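Ticket: Trunine kiosk till – card reader drops, stock counts wrong after sync
Status: open, waiting on supplier
Site: Grorolwood yard, drinks kiosk
Opened: 2018-01-20
Owner: Gervasio Acuña

Till froze twice before lunch. Card reader says CONNECTING and stays there. Cash sales fine. Rebooted tablet, came back, took one card payment, dropped again on the next.

Queue out past the planters by then so went cash only and put the sign up. Lost some sales, no idea how many, people just walk.

What I tried so far:
Reader off and on. No change.
Forget and re-pair over bluetooth. Worked for a bit, then same.
Different charging cable. No change.
Moved the reader off the metal counter onto the wood shelf next to the cups. Better?? Held through most of the afternoon. Dropped again when the cider fridge kicked in, could be coincidence.

Second thing, maybe related, maybe not. Stock counts on the back office page don't match the shelf. Page says we have 200 cans of the Midtbø dry cider. We do not have 200 cans of anything. Counted what's in the fridge and under the bench and it's nowhere close. Tea and hot chocolate look right. Only the cans and the wine by the glass are off.

Update, evening
Called Trunine support. On hold for ages. They asked for the app version, gave it, they said it's current. Asked whether the till was offline at any point. Yes, obviously, that's why I'm calling. They say offline sales get saved on the tablet and sent when the signal is back, and stock only moves once that happens. Fine, but then the count should be high for an hour and then drop. It hasn't dropped.

Asked about the size limit on the offline list. Person didn't know, will ask. Case opened on their side, they'll email.

Also asked if the wifi in the container is the problem. Steel walls, so sure, signal is bad, but it was bad in September too and the reader worked then. Only thing changed since is the app update and the new fridge.

Update, next morning
Opened up early to test before customers. Fridge unplugged – reader paired first go, ran 4 test sales at a dollar each, all ok, refunded. Plugged the fridge back in. First sale ok, second one dropped. Unplugged again, fine. So its the fridge or the outlet the fridge is on.

Swapped outlets, fridge to the back wall, tablet and reader on the front strip. Two drops all morning instead of one every few minutes. Can live with that for a weekend but not for market season.

Stock counts still wrong. Sold a case of the dry since opening and the page still says 200. Number has not moved at all. Wine by the glass moved but in the wrong direction?? Went UP by a glass every time I sold one. Checked the item settings, nothing looks weird to me, but I'm not the one who set them up.

Exported the sales list and sent it to support with the serial off the back of the reader.
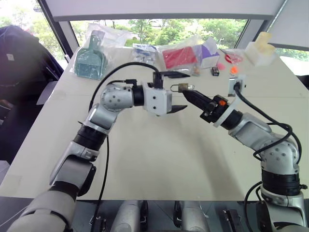 Gervasio Acuña: two separate faults I think, please don't close one when you fix the other. Wine first. When I built the wine buttons after the update I put the glass in as a return item by mistake, then copied it for rosé. That's why it counts up. I'll fix both tonight from home. The can count I did not touch. Ask them if the dry cider is listed twice, once as single and once as case. Olton kiosk had the same thing and all the sales were going to the other one.

Ok, checked. He's right. Midtbø dry is in there two times. The button on the tablet points to the second one, which is sitting at minus something. The first one never moves. Support didn't spot this from the export, or hasn't looked yet.

Can I merge them or do I have to delete one? Help page says deleting an item removes it from past reports. Don't want that, year end isn't finished. Left both alone, renamed the dead one OLD DO NOT USE so at least nobody adds stock to it.

Update, afternoon
Email from Trunine. Offline list holds around 400 sales, so we're not hitting that. They want to swap the reader. I said the reader is fine with the fridge off, they said swap it anyway, then they can rule it out. OK. Replacement goes to the Olton address becuase there's no mailbox in the yard, I'll pick it up.

No answer on merging items. Asked again.

Still to do:
Pick up new reader, test with fridge ON
Check wine glass count goes down after tonight's fix
Full can count, fridge and bench, enter against the right item
Get merge answer in writing before touching OLD DO NOT USE
Long ethernet cable for the tablet dock, price it

Leave the cash only sign behind the counter, not in the storage box. Spare float is in the usual place.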